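How to Steam a Graphic T-Shirt Without Owning an Ironing Board

My ironing board was built in 1934, or so the man selling it claimed, and it collapsed onto my foot in July for what I decided would be the last time. I have used a handheld steamer ever since. I sell secondhand T-shirts through a small shop called Fomanby, so I do more of this than a reasonable person should, and I have opinions.

What you need

A handheld steamer with a water tank. Mine is an Okik, bought because it was on the shelf.
A table.
Something soft and flat to cover the table. Carpet offcut, old wool blanket, folded cotton sheet.
Water. Check the steamer's manual about tap or distilled.
A hanger for afterward.

Setting up

Clear more table than you think you need. A men's large is wider than it looks on a person, and the sleeves will find your coffee. Lay down the soft layer and smooth it with your forearm, because any ridge underneath will be faithfully copied onto the shirt.

Fill the tank to the line and no higher. Plug in, stand the steamer upright and wait until it is fully hot. If you start early it spits, and you get to steam the shirt and then dry the shirt.

Spread the shirt face up, collar away from you. Tug the side seams straight. Old shirts twist in the wash, so if the seams refuse to line up, let them win and concentrate on the front.
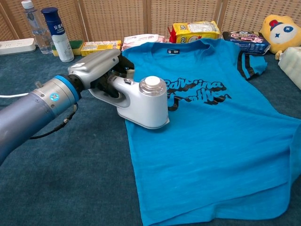 Lettering is where people ruin shirts. Printed graphics can soften under direct heat, stick to the steamer and come away with it, and then you own a plain shirt with a rash. A big script across the chest, like the black one on this blue crew neck, leaves you very little bare fabric to work with up top, so do the lower half first while you get a feel for the heat. For the print itself, turn the shirt inside out and work from the back of the fabric, or put a thin cotton cloth over the letters. Press lightly and keep moving. If you smell anything, you have stopped moving.

The order I use

Lower front, from the hem up.
Chest, with the cloth or inside out.
Shoulders, then the area under the collar. Go easy on neck labels, which curl and stay curled.
Sleeves. Unfold them all the way first. If there is striped trim, pull it straight with your free hand, well clear of the steam.
Flip the shirt and do the back, which takes half as long and gets half the credit.

Use slow strokes in one direction. Scrubbing back and forth only pushes the wrinkle to a new address.

Afterward

Hang the shirt for 3 minutes before folding it. Warm cotton remembers every fold you give it, and I once shipped a customer in Myklebust a shirt with a crease so sharp she asked if it was part of the design. I said yes.

Unplug the steamer, let it cool and empty the tank. Water left sitting in there goes stale and eventually comes out on something white.

Next up: collars on polo shirts, once I have stopped being angry at them.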